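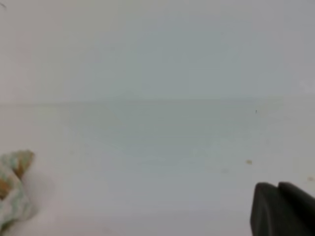

How to hand over a team in two weeks

For leads changing jobs inside the same company. Two weeks is what you usually get. Sometimes less. Start on the Monday, don't wait for the official announcement.

Step 1. Write down who decides what
One page. Not the org chart, the real one. Who signs off on hiring, who gets called when a client is angry, who can say no to you. If the team sits in two countries, note which calls get made where.

Step 2. List the promises
Raises you hinted at. Days off agreed in a hallway. The training budget you told Ingeborg she could have. Put all of it in writing, your replacement can't honor what they never heard of. This is the step people skip and its the one that causes the fights. 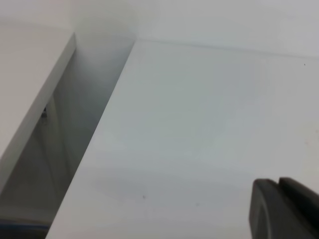
Handovers / Team basics
Words: Britta Ackermann
Edited by Nazar Tymoshchuk

Step 3. One-on-ones, both of you in the room
30 minutes per person. You talk for the first 5, then shut up. Leave for the last 10 so they can speak without you. Remote people get the same slot, camera optional, and please check the time zone before you send the invite.

Step 4. Move the recurring meetings
Change the organizer, don't just forward the invite. When I left the Trillow group I forgot this and the weekly call vanished from everyones calendar. Took until February to get all of it back.

Step 5. Clean up the inbox
I had 153 open threads. Sorted them three ways: close, pass on, ignore. Pass on fewer than you want to. Each one gets a line on top saying what you'd do next.

Step 6. Set a stop date
Pick a day after which you don't answer questions about the old team. Tell everybody. Until then, one fixed half hour a day, mine was 4 pm. After that, send people to the new lead, even when you know the answer and it would take you ten seconds.

If there's no replacement yet
Same steps, but hand over to your own boss. Ask for a name on every item from step 2. "The team will cover it" is not a name. Mohsin Bangash has a blank list you can copy, it's in the shared folder under Handovers.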